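Home | Docs | Data | Changelog | Contact

We use cookies to remember your settings. Accept / Manage

# Dikora drawers: README and data card

Hi, and thanks for downloading! I put this set together and I'm the one who gets the mail when something in it is off, so I've written down the rules I recorded by. If you want to add to it, please stick to them. If you only want to train on it, skip to "What's in the download" and come back when something looks weird (it will).

## What this is

Dikora is a set of short wrist-camera recordings of a gripper arm working on household drawers and cabinet compartments. There are 1133 episodes in the current version. The cabinets came from Hollenstein, a small joinery that sold me their seconds, and the arm runs on the Aneo controller, version 2. Labels were done in Visance and exported to plain JSON.

I was aiming for 2000 episodes and I'm not there yet. I'd rather ship what follows the rules than pad it out with the early stuff, which was a mess!

## House rules for recording

These started as a sticky note on my monitor. They've grown.

1. One task per episode. If you open a drawer and then decide to push it shut again, stop the recording first and start a new one. Mixed episodes were the biggest headache in the first version, and I ended up throwing most of them out.

2. Write the instruction before you move the arm. It's so tempting to do the motion and then describe whatever you got, and then the text quietly becomes a list of your accidents.

3. Say the part. "Front board", "side strip", "top panel", "back or bottom panel" are the names we use, and please don't make up new ones (I've seen "lip", "ledge", "edge thing" and "rim" in a single afternoon, all from me). If you can't tell whether a panel is the back or the bottom, label it "back or bottom panel" and leave it there.

4. Go slow near an edge. The cap is 40 mm per second once the fingertips are close to the front board, and it stays on until they're well clear again. It feels painfully slow the first day and then you stop noticing.

5. Contact gets its own label: "touching", "clear" or "unsure". Use "unsure" freely. When the fingertips line up with the top edge of the pale front board, one view from the wrist often can't settle whether they're on it or just over it, and a guess there does more damage than an honest shrug. 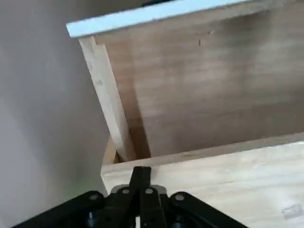 6. Leave the wood alone. No sanding, no wiping off knots, no peeling stickers. Nicks and specks in the plywood stay in the data, and so does a white sticker on a front board. A model that only knows perfect drawers is no use in my kitchen or in yours.

7. Keep your hands out while the arm is powered. I mean fully out, including "just nudging the drawer a bit". Press the stop, wait for the light, nudge, step back, restart. I keep the stop button on the side of my free hand and I'd ask you to do the same.

8. Failed tries stay in. Mark them "failed" and add a few words on what went wrong. Please don't delete them to make your folder look nicer.

## What's in the download

- `episodes/` has one folder per episode, with video, joint positions and gripper state
- `labels/` has the Visance exports
- `instructions.csv` has the text, one line per episode
- `rules.md` is the list above, without my chatter

## Known gaps

Lots of pale wood, not much else. Painted fronts are rare and I have no metal drawers at all. Lighting is whatever my workshop window gave me, so the June recordings are much brighter than the rest. Side walls can sit very close to the wrist camera and go blurry; we don't filter those out, but you may want to.

Please don't use this set to sign off a machine as safe around people. It was never checked for that, and the speed cap in rule 4 is a house habit of mine and has nothing to do with any official standard.

## Adding your own

Open an issue first and tell me what furniture you've got. Send a small batch before you record a big one, so we can sort out the labels together. I answer in the evenings, usually after 8 p.m.

Recent items

- Dikora changelog
- Setting the speed cap on the Aneo controller
- Exporting contact labels from Visance
- Why I dropped the mixed episodes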